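Gritberg Collection

The Gritberg Collection is a group of ethnographic objects, photographs and sound recordings held by the Heffernan Museum in the town of Bundness. It has 791 catalogued items, most of them connected with fishing, basket making and boat building among the coastal families of the district. The collection takes its name from the Gritberg house, where it was kept before the museum received it.

History

The collection was started by the schoolteacher Malachy Carroll, who walked between the villages in his holidays and bought tools which their owners did not use any more. He had no training in anthropology. His notebooks give the name of the seller and the price paid, but often they do not say what the object was used for, and this has made difficulties for later cataloguers.

After Carroll's death the objects stayed in the Gritberg house for many years. A part of the basketry was lost to damp. The remaining material was given to the museum by his nephew, Diarmuid Foley, on the condition that it should not be divided.

Contents

Basketry is the largest part of the collection, with 460 items. It includes creels, eel traps, bait baskets and the shallow potato baskets called clumeros in the local speech. Carroll asked several makers to produce a basket only for him, and these pieces show no wear. Gearóid Moriarty has argued that they should be studied separately from the older ones, as some makers used finer rods than they would choose for daily work.

The photographs are mainly portraits of makers at their doors. Many prints are mounted on gray card with pencil notes on the reverse. The handwriting is of two persons, and the second has not been identified.

The sound recordings contain work songs, prayers said before launching a boat, and long conversations about weather. The quality is uneven. On some tapes the speaker is hard to follow because of wind.

Cataloguing and access

The first printed list was prepared by Saoirse Noonan. It follows the order of the notebooks and gives no measurements. A new catalogue, edited by Gholamreza Kiani, arranges the objects by technique and corrects many of the village names. It was published on August 30, 2018.

Researchers may see the objects by appointment. The recordings can be heard in the reading room, and copies are given to the families of the speakers when they ask for them. The original tapes are not played.

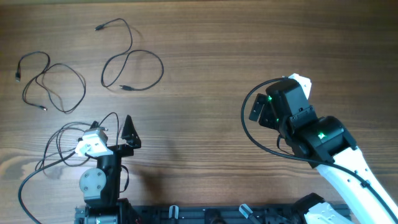
Disputed items

The origin of two eel traps is not certain. Carroll's notebook places them in Bundness, but the way the mouth is woven is closer to work from the inland lakes. Moriarty considers that they were brought by a traveling dealer. Kiani keeps the notebook attribution, with a question mark.

See also

Clumero (basket)
Heffernan Museum
Eel fishing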